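Workshop tips: teaching the arm by hand

I've been showing our little arm how to move lab plates around since June, mostly in the simulator, and I've got a page full of scribbles that might save you a few evenings. Use whatever's handy and ignore the rest.

First up, slow down! The recording keeps every wobble you make, so if you dart at a plate and then hover over it while you think, the arm learns to dart and hover too. I run through the whole move once with recording off, put the controller down, shake out my shoulders and then do it properly. My best run in the Layug set took 11 tries, and the ten before it all went in the bin.

Keep the wrist view up the whole time you're driving. It's bendy at the edges and it takes some getting used to, but the fingertips stay in the middle and that's where your eyes should be.

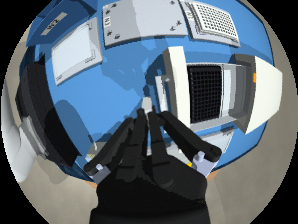
Skarphéðinn Kragh wrote in to say he does the opposite: he drives from the room view until the gripper is a hand's width off the table, and only then looks through the wrist. He reckons he was bumping the furniture on the way in before he made the switch, and that his wrists are less sore for it as well.

Fair enough, and I've tried it his way a few times now. It's good for the big swing across the table, when you want to know what the elbow is up to. Pick a spot where you can see the base and the gripper together, then leave the view alone for the whole batch. I shifted mine halfway through the Olter recordings and had to relabel 106 of them – never again. 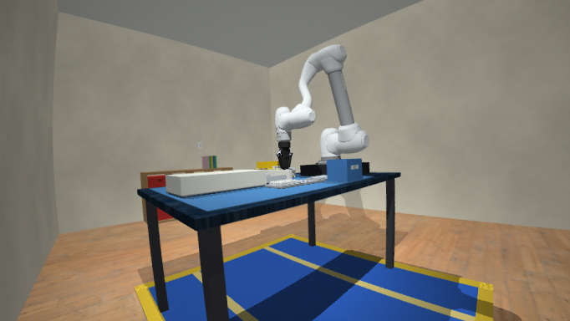 Start each run from the same pose, too. I park the gripper over the middle of the table with the fingers pointing down, save that as home, and go back to it before I press record. If you're guiding a real arm by hand, stick a bit of coloured tape on the bench under home so you can find it again after lunch.

Name your files before you get tired. Mine go task, batch, number, so Dallitz-move-101 is easy to find and "final final good one" isn't. I've got 3,050 clips on the drive now and I'd be lost otherwise. Write down the duds as well (a word or two will do, like "dropped" or "too fast"). Leave a bit of clear space beside whatever you're going to pick up, at least while you're learning. My favourite layout isn't exactly roomy, with a lower row of three trays on the blue mat and the long cream bar coming down close to them, so I come in from above and straighten the fingers well before I get near a rim. Shadows will fool you as well, so watch the fingertips and not the dark patch next to them.
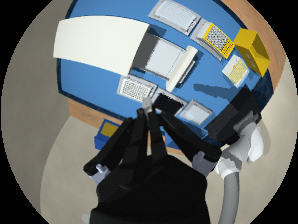 Grip gently and let go slowly. Most of my early recordings were spoiled in the last second, when I opened the fingers and yanked the arm away in the same motion. Count to two after opening, then lift straight up. It matters more with the narrow bits, like the small light-grey piece between the inner fingers there, as there's not much to hold and a sideways tug will tip it over. If you feel yourself rushing, stop the recording and go put the kettle on. The Trustville batch is next on my list, and I'll add my notes on two-handed driving once I've got the left controller behaving.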